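Table dressing (event floristry)

Table dressing is the branch of event floristry concerned with the arrangement of flowers, foliage and linen on dining and reception tables. It is usually priced separately from bouquets, buttonholes and entrance pieces, and in larger firms it is carried out by its own team.

Origins in Clallbridge

The trade in Clallbridge grew out of the Dufour nursery, which supplied cut stems to hotels in the town before it took on arranging work of its own. Its first head of tables, Darlene Morin, introduced the low centrepiece, kept to a height of 14 inches so that guests could see one another across the table. Taller pieces on narrow stands – known locally as Dakik stands – were reserved for the top table. 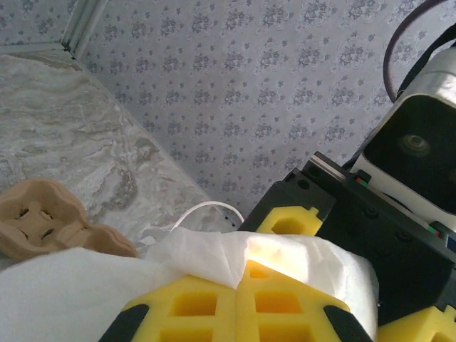

White cloth, gathered into folds.

Linen

White cloth remains the usual choice beneath flowers. Cloths are pressed on the morning of the event and laid before any vessel is brought to the table. Runners may be gathered along the centre line, and foliage is then tucked into the folds. Coloured linen is accepted practice for winter functions, particularly those held in January, when the range of home-grown flowers is small.

Vessels and mechanics

Bowls, troughs and cylinders are all in use. Stems are held by wire netting or a pin holder, and floral foam has declined in favour on environmental grounds.
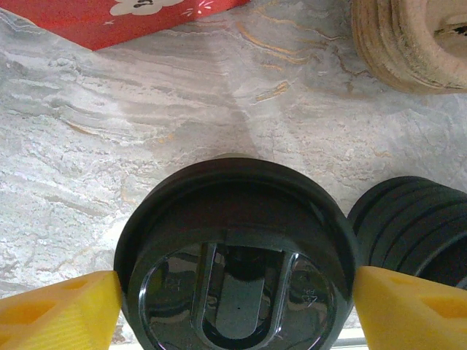 This page was last changed on Saturday, June 24, 2023.

Working practice

A round table seating ten normally receives one centrepiece of some 18 stems. The largest single commission recorded in the district, a civic dinner designed by Laurier Paquette, called for 825 stems across 80 tables, with most of the greenery supplied by the growers Drimo. Work of that size is conditioned in water overnight and assembled on site.

See also

Buttonhole
Pedestal arrangement
Wedding bouquet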